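Ticket 1583: shared photo folder on Noken, files missing after a sync

**Opened by:** Luminița Grecu, Prastcombe office
**Picked up by:** Rok Yordanov
**Status:** open, nearly there!

Luminița moved the July folder to the Noken drive on Sunday and the laptop went to sleep partway through the copy. When she woke it up, the folder said 265 files but a lot of them wouldn't open (gray icons, zero bytes). She stopped using the drive right then, which was exactly the right call, thank you!

### Step 1: read-only mount

Mounted the drive read-only on the bench machine. No bad sectors, and the file table looks pretty healthy. I was so happy to see that.

### Step 2: first scan

Quick scan only found the names. The deep scan took all evening but brought back full-size pictures with the right dates on them, which is great news. White counter, both times:
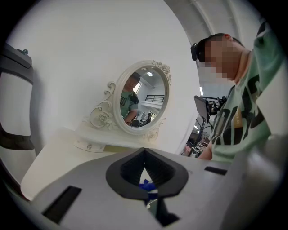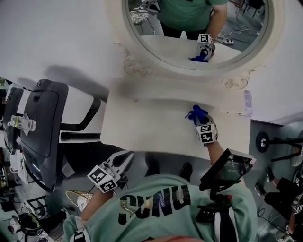

### Step 3: sorting out the rest

- Khải Lương has the file list and is matching recovered names to the old index.
- Two videos come back with sound and no picture. Trying the header from a good clip next.
- Please don't plug the Noken into anything yet, even just to look!

**Traian Dinu:** Can I get the Lerneck subfolder first? I need it for the handout.

**Rok:** Sure, copying it to the office share now. I'll post here when it's done.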